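# Fladero hand-held gripper kit

Fladero is a two-finger gripper you hold in your hand, with a camera looking down over the fingers. You pick things up with it just as you would with a pair of kitchen tongs, and the recording becomes practice material for a robot arm. It grew out of evenings at Arnel, our shared workshop, and this is version 2 (the first one pinched!).

The part we're proudest of is the pads. They are bright magenta, ridged and wedge-shaped, and they give a little when they close on something, so a round bottle gets hugged from both sides. The mounting plates are plain and flat, with the screw holes where you can reach them.
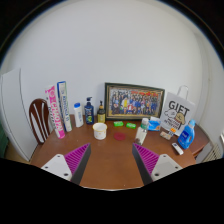
## What comes in the kit

- 2 fingers with mounting plates
- 2 magenta ridged pads, plus a spare pair
- Handle, trigger and return spring
- Camera bracket
- A bag of screws (more than you need, we always drop a few)
- Printed build guide

You'll want a small screwdriver, a free evening and a cup of something. The camera and memory card aren't included.

## Trying it on everyday things

We love a cluttered table for this. Soap, mugs, pump bottles, whatever is in the house: if it's the sort of thing you'd ask a robot to tidy up, it's worth a go. Clear bottles are brilliant practice, as you're judging the grip through something you can see straight through. 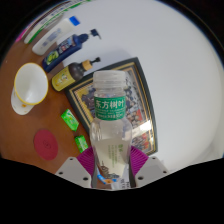
*Bottle of tea between the fingers, green neck label facing the camera.*

Start with a slow squeeze and stop as soon as the pads begin to bend. Pads on our own kit have done 3000 squeezes and still spring back nicely, though the ridges do pick up dust. A damp cloth sorts that out.

## Weight and settings

The finished gripper weighs 612 g without a camera. The trigger has a stop screw, and we'd suggest setting it loose for the first 30 grabs while your hand gets used to the pull – then tighten to taste. If you're building the Ovum handle instead of the standard one, use the longer spring. 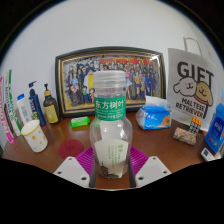

**Can I fit it to a robot arm later?**

The fingers and pads will move across, but the handle and trigger stay behind. You'll need the Kong adapter plate and a motor to do the closing. The drawings for the plate are at the back of the build guide.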